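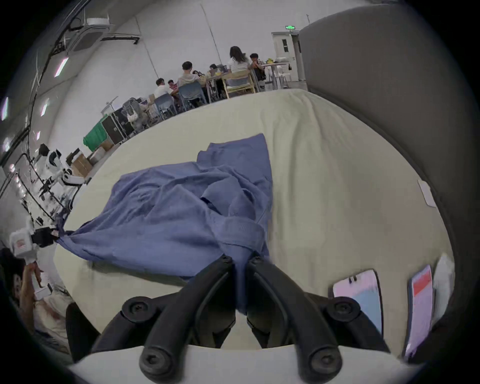 走り始めて2年目の私が、はじめてのハーフマラソンに向けてやった「ロング走の組み立て方」をまとめておきます。ランニングクラブの後輩に何度か聞かれて、そのたびに長文のメッセージを送っていたので、もうページにしちゃえ!と思いまして。

対象は、10キロならなんとか止まらずに走れるけど、その先は未知の世界、という人です。サブ○○を狙う人向けの話は出てきません(私が書けません)。

## まず、今の「楽に走れる距離」を知る

ロング走の出発点は、目標の距離から逆算するより、いまの自分が普通に走れる距離に置いたほうがうまくいきます。私は最初、レースが21キロだから練習も15キロくらいからでしょ、と思って走り出して、12キロあたりで歩きました。しかも家からいちばん遠い場所で。帰りのバス代が痛かったです。

やり方は簡単で、2週間くらい普段どおりに走って、「走り終わったあと、そのまま晩ごはんの買い物に行けるな」と思えたいちばん長い距離をメモします。私の場合は8キロでした。これをスタートにします。

## 距離の伸ばし方

週に1回、長めに走る日を決めます。伸ばすのは1回につき1キロか2キロまで。そして3回伸ばしたら、次の週はがくっと減らします。私の実際の並びはこんな感じ。

1. 8キロ
2. 9キロ
3. 11キロ
4. 13キロ
5. 8キロ(減らす週)
6. 13キロ
7. 15キロ
8. 16キロ
9. 10キロ(減らす週)
10. 16キロ
11. 18キロ
12. 10キロ
13. レース本番

全部で13週です。18キロまでしか走ってないのに本番は大丈夫なの?とよく聞かれるんですけど、私は大丈夫でした。最後の3キロはまわりに人がいて、沿道の応援もあって、練習の3キロとはぜんぜん別物です。

減らす週は、本当に減らしてください。ここで調子がいいと「もったいないから12キロ行っとく?」となるんですよね。なりました。そして次の週、ふくらはぎがパンパンで結局お休みに。足した4キロのために13キロの予定がまるごと消えたので、完全に赤字です。

## ペースは「しゃべれるかどうか」で決める

時計のペース表示はいったん忘れて、ひとりごとが言えるかどうかで判断します。「今日の晩ごはんはカレーにしようかな、でも昨日もカレーだったな」くらいの文が、途中で息継ぎせずに言えたら合格。「カレー」「に」「しよう」になったら速すぎです。

人通りの多い道でやるとちょっと恥ずかしいので、私は電話してるふりをしています。

時計はTranicoの安いモデルを使っていて、ペース画面を消して経過時間だけにしました。数字が見えるとどうしても追いかけちゃう人には、この設定がおすすめです。マニュアルのどこに載っているのか探すのに30分かかりましたが、「表示項目」の中にあります。

## コースは小さい周回にする

最初のバス事件のあと、コースを全面的に変えました。家の近くに1周が4キロの川沿いの周回路があって、ロング走はぜんぶそこです。景色に飽きるという欠点はあるんですけど、

- 水とジェルをベンチの横に置いておける
- トイレの場所がわかっている
- いつやめてもすぐ帰れる

という安心感のほうがずっと大きいです。飽きたら逆回りにするだけで、けっこう新鮮ですよ。坂の上りと下りが入れ替わるので脚の使い方も変わります。

## 食べるもの、飲むもの

1時間を超える日は、途中で何かお腹に入れる練習もいっしょにやります。私は走り出して42分でジェルをひとつ。なんでそんな半端な時間かというと、最初にお腹がすいたのが42分だったからです。それ以来ずっとこれ。自分のタイミングを見つけたら、それを動かさないのがコツだと思います。

ジェルの味は、練習で必ず試してください。店頭でおいしそうに見えた濃厚チョコ味が、暑い日の14キロ地点でどうなるか……。私は梅味に落ち着きました。

水は、のどが渇く前にひと口ずつ。周回なら1周ごとにひと口と決めておくと考えなくてすみます。7月の練習ではそれでも足りなくて、半周ごとに増やしました。暑い時期は早朝5時に出発して、それでもきつい日は潔く距離を削ります。

## シューズと靴下

シューズはVarholmのクッション厚めのものを、ロング走と本番で兼用しました。本番用に新品をおろしたくなる気持ちはすごくわかります、わかりますけど、やめておきましょう!どうしても新しいのがいいなら、16キロの回までに履き始めて、長い距離を2回は走っておきたいところ。

そして見落としがちなのが靴下。私は足の小指に毎回マメができていて、ずっと靴のせいだと思っていたんですが、Antoniadisの5本指に替えたらぴたっとなくなりました。値段はシューズの何分の一。先にこっちを試せばよかったです。

わきの下と、スポーツブラのライン(男性なら胸)には、走る前にワセリンを塗っておきます。忘れた日は、シャワーで叫びます。

## 走ったあと

帰ったらまず着替えて、30分以内におにぎりと牛乳。ストレッチは正直さぼりがちなので、歯みがきのときにアキレス腱を伸ばすだけと決めています。これなら続きます。

翌日は休み。脚が軽くても休み。散歩くらいならOKにしています。

それから、痛みについて。両脚が同じようにだるいのはただの疲れとみて様子見、片脚だけ、決まった一か所が痛いときは、その週のロング走はなしにしています。3日たっても変わらなければ病院へ。私は膝の外側で一度お世話になって、2週間休みました。そのあとは休む前の距離には戻らず、ひとつ前の「減らす週」からやり直しています。

## 本番の話もちょっとだけ

私が出たのはDellelsteadハーフという、参加者が1,000人ほどのこぢんまりした大会です。スタート地点の混雑もそこまでなくて、初ハーフにはちょうどいい規模でした。

やったことは練習とまったく同じ。しゃべれるペースで入って、42分でジェル、給水所ごとにひと口。前半でどんどん抜かれるのでそわそわしますが、15キロを過ぎたあたりから今度は抜く側になってきて、これがもう、めちゃくちゃ楽しい!

ひとつ失敗したのは、ゴール後の着替えを薄手の長袖1枚しか用意しなかったこと。汗が冷えて、閉会式のあいだずっと震えていました。上着と、あと乾いた靴下も荷物に入れておいてくださいね。

練習表は、冷蔵庫に貼って終わった週にバツをつけていくのがいちばん続きました。アプリでも紙でも、毎日目に入るところにどうぞ。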